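Diary > Import desk > November

Sun 9 November

Up at half past six although it is Sunday. Fivora have two trailers at the port, and one of them has been held since Friday evening over the health certificate for the cheese. The certificate is fine as far as I can tell. The seal number on it ends in a 4 and the seal on the trailer ends in a 4, but somebody typed a 9 into the pre-notification, so the system says no and the man at the desk says what the system says.

Eoin Breathnach rang at seven. He had slept in the cab in the waiting area and wanted to know if he should go and argue. I told him to stay put and have breakfast. Arguing got us nothing in June, when the inspector made him unload half the goat's cheese onto the bay and then went off shift. He said the café had shut for refurbishment and there was a machine selling crisps.

I rewrote the pre-notification and sent it again with a covering note. Aleksandra Bielecka checked it from home before it went. She found I had put the old commodity code for the butter, so that was another half hour. The new list came out on Thursday and I had printed it and left it at the office.
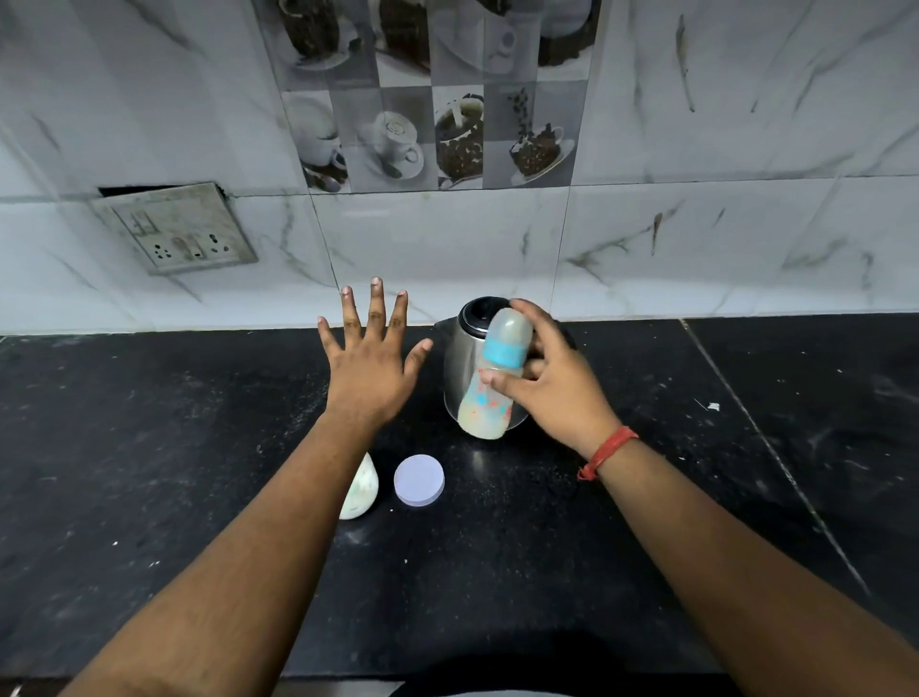 The fee is the other matter. They want 167 pounds for the second document check, per consignment, and Fivora say their contract with us covers it. I read the contract again after lunch. It covers "routine inspection charges", and I don't think a repeat check after our own typing mistake can be called routine, but I would rather Xiomara Crenshaw decided that. She wrote the thing. I have sent her the page and said there is no hurry before tomorrow noon.

Skatilel have the same trouble with their yoghurt, only worse, as theirs has a shorter date. Rosário Arruda told me on the phone that they have stopped sending mixed loads altogether. One product, one certificate, one lorry, even if the lorry goes half empty. She says it costs more and she sleeps better. I can't see Eduardo Barros agreeing to it here. He still talks about filling every metre of floor, and he is the one who has to explain the diesel bill.

I did work out what it would look like for our Tuesday run. We would need 4 lorries where we now use 2, and two of those would be mostly air. It might make sense for the soft cheese alone. I've put the figures in the blue folder and will show him when he is in a good mood.

Word came at ten past three that the trailer was released. No reason given and no mention of the seal. They had opened 5 boxes and taped them up again with their own tape, and the temperature log shows the doors open for eleven minutes, which the customer will ask about. Eoin sent me the log straight away — he is good like that. He should be at the depot by nine tonight if the ring road is clear.

The second trailer went through without anyone looking at it. Same cheese, same dairy, same vet's signature.

Rain since four. Cold supper, the rest of the ham and some pickle. I must remember to ring Patrício first thing about the storage slot, as they only hold it until eight, and to take the new code list out of the printer tray before someone uses it for scrap.

Filed under: Food trade, Borders & paperwork
Last updated: Sunday evening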